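4.2 What stays out on the counter

We turn now to the part of the interviews that gave us the most pleasure to transcribe, and that took up far more of our tapes than we had planned for. When we asked people to tell us about their kitchens, we expected to hear about cupboards, and our question guide was written with cupboards in mind. What people wanted to talk about was the counter. Of the 1161 household diaries returned to us in Wandham, 1058 mentioned the counter on the first page, often before the writer had said anything at all about cooking.

Krystyna Laskowska, who carried out most of the home visits in February, noticed early on that people spoke of the things on their counters in terms of who reached for them and when. A jar of pasta was "the Thursday jar" in one home and "the one the kids can open" in another. Canisters were rarely described by their contents. They were the pink one, the tall one, the one from my aunt, and more than once a participant had to lift a lid to remind herself what she kept inside. We have come to call this naming by habit, and we think it helps explain why so few of the households in our study used labels, even those who told us warmly and at some length that they meant to start.

A second matter is the order in which things are layered. Earlier work by our own group (Boersma and Ene, the Nudau kitchens report) treated the counter as a flat surface divided into zones, with one zone for heating, one for cutting and one for keeping. That scheme served us well enough on paper, and Luuk Boersma still defends it for larger kitchens. In the homes we visited, though, the zones sat on top of one another. Towels were laid over appliances, trays were set down on cutting boards, and a board that had been put out for bread in the morning might be holding up something else entirely by late afternoon. When Rania Abu Hammour asked participants whether this bothered them, most seemed a little puzzled by the question. The board was a good place to put a tray, they said, and you could always move the tray.

Play things deserve a paragraph of their own. In homes with young children, toy food turned up on the counter so regularly that we added a line for it to the visit sheet after the first 3 homes. Parents told us that a child who is cooking wants to cook where the cooking happens, and the real plates and bowls were lent out for the purpose without much fuss. Wouter De Smet has suggested that we count these items as kitchen equipment, and for the tables in Section 5 we have done so. Figure 6 shows one of the counters, with storage, cutting board and toasters all sharing the same stretch of marble pattern, and with plush fruit served on a plate.
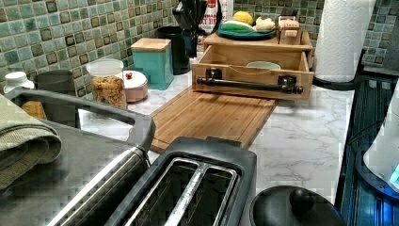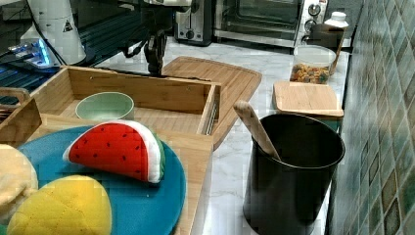

Figure 6. Two views of one kitchen counter. First view: jars and canisters along the green mosaic tile, with the bamboo cutting board laid diagonally. Second view: a tray resting partly on a bamboo board, and a teal-blue plate with a plush watermelon slice.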